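Ticket 1600 - Online order stuck at the sample step, Curasum shop
Opened by: Desta Tamiru
Status: waiting on customer, then closed (see bottom)

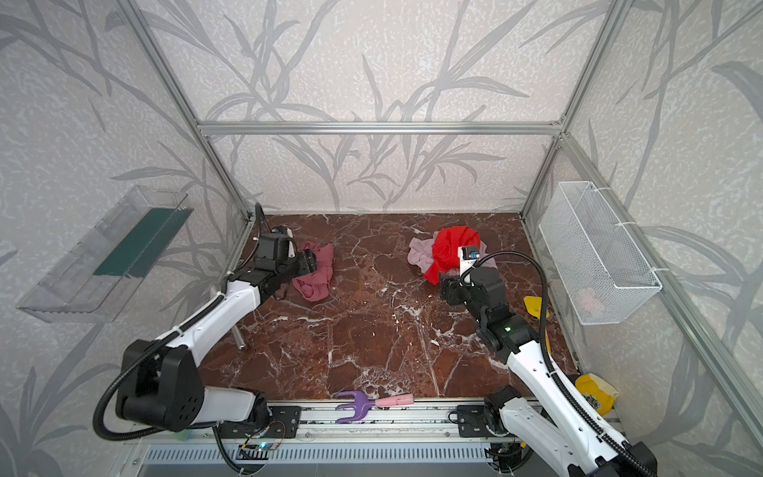 Hi Kadby support, me again! I'm trying to order wallpaper for my hallway and the cart keeps throwing me back to the sample page. I pick a pattern, type 29 feet for the wall length, hit Continue, and the page reloads with the length set to zero. The style I'm after is gray bamboo-type leaves on a pale speckled background, same sort of thing as the walls in the photo, but it does this with plain stripes too, so I don't think it's the pattern.

What I've tried so far:
Cleared cookies, logged out, logged back in. Same.
Switched from my laptop to my phone. Worked once, then lost the length when I went back to change the color (argh).
Typed the length in inches. It took 159 and then told me the minimum was 9 feet. I know!

Reply from Hiwot Gebremichael, 9 a.m.
Thanks Desta, I can get it to happen here. Do you have the unit switch set to metric in your profile?

Desta:
Oh! Yes I do - I set it to metric back in June for some curtains and forgot all about it. Changed it to feet, saved, and the cart kept my number through to checkout. The total looks right as well.

Hiwot:
Great. I've passed the reload problem to Mitiku Tilahun, who looks after the cart. Closing this for now. Reply here if it comes back and it'll reopen.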